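Replacement board posts but shuts off after 2 seconds, office tower

Posted 12 June 2022 in Desktop Hardware > Repair
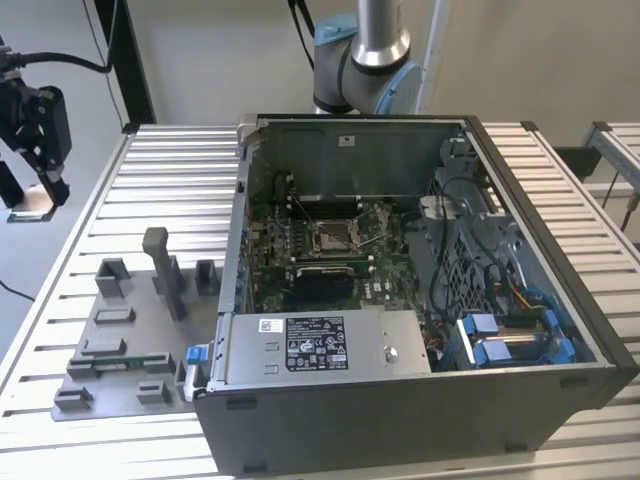 Grundale wrote in the comments that the supply should be ruled out before anyone touches the board again, and asked for the voltage readings under load. I have those now, so I am rewriting the post with everything in one place.

The machine is an older Dell office tower. It ran for years as a file server with no trouble. In the past month it began to power on, spin the fans, and shut off after 2 seconds. It waits a moment and then tries again, and it repeats this until I pull the cord. There is no beep code and no video.

Tried so far:
Cleared the CMOS by removing the coin cell overnight.
Booted with one memory stick, then the other, in each slot.
Disconnected all drives and the optical drive.
Bought a used replacement board of the same part number. It posted once, reached the setup screen, and then started doing the same thing.

Readings at the 24-pin connector with a multimeter: 12 V rail reads 11.9 on standby load and drops to 11.2 when the fans start. 5 V rail is steady at 5.05. 3.3 V rail is steady. The supply is the original.

Is 11.2 low enough to cause this, or should I be looking at the processor? I would prefer not to buy a processor for a machine this old.

Renisik

The ATX specification allows 5 percent either way on the 12 V rail, so the lower limit is 11.4 V. A reading of 11.2 is out of tolerance. A multimeter also averages the voltage, so the real dip at startup is deeper than what you see on the display. The supervisor chip in the supply drops the power-good signal when a rail falls too far, the board resets, and you get the cycle you describe.

Replace the supply first. Before ordering, check two things:

1. The main connector. Some Dell models use a standard 24-pin plug and others use a proprietary 8-pin or 6-pin main plug. You measured at a 24-pin connector, so a standard unit will probably fit electrically, but compare the pinout with the service manual for your model.

2. The physical size. Small-form-factor cases do not take a full ATX unit. Measure the old one and compare the screw holes.

You do not need high wattage. An office machine with no graphics card draws well under what a basic 300 W supply can deliver.

Swap the supply with the cord unplugged, and hold the power button for several seconds first to drain what is left in the board. Then test with one memory stick and no drives. If it stays on for ten minutes in the setup screen, add the drives back one at a time.

Grarunau

had same thing, was the cpu. bent pin. new psu did nothing for me

Hjaltadóttir

The supply is the better first guess given the measured voltage, but the bent pin suggestion should not be dismissed. You have already changed the board once, which means the processor has been out and in again. If your model has the contacts in the socket, inspect them with a bright light held at a low angle. The contacts should form even rows, and one that is out of line will reflect the light differently. If the pins are on the processor, look along the rows from each side.

Also check the 4-pin 12 V plug near the processor. It is separate from the main connector and is often left partly seated after a board swap. Look for brown marks on the plastic. A loose contact there heats up and gives a voltage drop that you will not see at the 24-pin plug.

One more possible cause is a standoff or loose screw touching the back of the board. Take the board out, set it on cardboard, and try it with only the processor, its cooler, and one stick of memory. If it stays on outside the case, the short is in the case.

Do these before spending money. None of them takes longer than 6 minutes except the last.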